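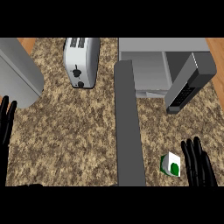

White toaster on the speckled counter, kitchen rendering

Montoya Street Neighbors' Association
Minutes of the June meeting
Posted in June by Lucinda Okafor, secretary
3 comments | 9 shares

Wanda Calloway opened the meeting at 7:05 p.m. and welcomed everyone, with a special hello to the two new families from the Girnach end of the street, who brought lemon bars and were thanked for them more than once. The May minutes were read and approved with one correction: the storm drain we complained about is the one by the mailbox, and I had it by the bus stop. My apologies to all.

Shared garden. Dwayne Alcantara reported that the tomatoes are in and the beans are climbing faster than he can string them. The hose has a split near the spigot again and he has wrapped it for now, but would like to buy a proper one. Everett Tillman said he has a good hose in his garage that he never uses, and after some friendly back and forth about whether it would reach the far beds, Dwayne agreed to walk over and measure it.

Street supper. This took up most of the evening, as it does every year. Last summer 84 people signed in at the welcome table, and we ran short of chairs well before the pies came out. Senthil Nambiar has spoken with Trorkero Rentals, who can let us have 30 folding chairs and will deliver them the afternoon of the supper. Moved by Senthil, seconded by Everett, and passed with all in favor. Wanda asked that people also bring a chair from home if they can manage it — the older neighbors really do like the ones with arms.

There was a long talk about music. Some would like the same trio as last year, some thought they played a bit loud for the babies, and Everett offered his record player, which got a kind laugh and then, to his delight, three volunteers to bring records. We settled on the trio until 8 p.m. and records after that. I will write to the trio this week.

Traffic on Irance Avenue. Senthil has sent our letter to the city asking for a painted crosswalk and has had a short reply saying it was received. He will call if we hear nothing more before the next meeting. Dwayne asked whether we might trim the hedge at the corner in the meantime, and Wanda said she would speak to the owner, whom she sees most mornings anyway.

Other business. A gray cat with a white bib has been visiting porches on the north side and seems well fed. If it belongs to you, please let Lucinda know so we can all stop feeding it.

The meeting ended at 8:40 p.m. The July meeting will be in Wanda's backyard, weather allowing — come in by the side gate and please latch it behind you.

Contact the secretary | © Montoya Street Neighbors' Association | Back to top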